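Grapes going off before we can eat them - what am I doing wrong?

posted by **flumorham_lass**, 31/01/2019

Hiya all. Since the Gastine shop opened at the end of our road I've been buying red grapes every week, because the kids will eat them when they won't look at an apple. Trouble is they're going soft on me by day three or four. I bring them home, wash the lot in the colander, pull them off the stalks and put them in a tub with a lid in the fridge. Last week there was fur on the bottom ones and I had to bin nearly half the tub, and at those prices I could have cried.

Is it the shop, is it my fridge (it's a Dirlow, eight years old, seems cold enough to me) or is it me? Also, some bunches have a sort of pale dusty look to them and I've been scrubbing that off in case it's spray. Should I be?

---

**pipsqueak90**

It's the washing, love! I did the same for years. Any water left in the tub sits at the bottom and the mould has a party. Leave them on the stalk, don't wash them till you want them, and keep them in something with holes in. I use the bag they came in with the top folded over loosely, middle shelf, right at the back. Mine do well over a week like that, and I've had a bunch go nearly a fortnight, though the stalk looked a bit sorry for itself by then.

And please stop scrubbing! The dusty stuff is called bloom and it's the grape's own wax. It helps keep the moisture in, so you want it left alone until you eat them. A quick rinse under the cold tap is plenty. I look for it when I'm choosing, on the dark red ones especially, as it rubs off the more they get handled.
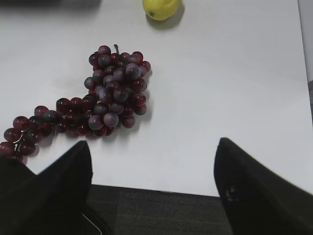

**Haugland Hen** says she agrees about the washing but would go further and pick the bunch over as soon as it's home. One split grape will take its neighbours with it, so snip out anything squashed or leaking with scissors (pulling leaves a wet hole in the grape and you're back where you started). She also keeps hers well away from the onions, having once had a fruit salad that tasted of Sunday's gravy.

If you've got too many, freeze them on a tray and then bag them up. Cut them lengthways first if your kids are little.

---

**grumbleweed**

buy less at a time

---

**flumorham_lass**

Thanks both, and grumbleweed I suppose! New bunch went in the fridge tonight, unwashed, stalk and all. Two squashed ones snipped out already.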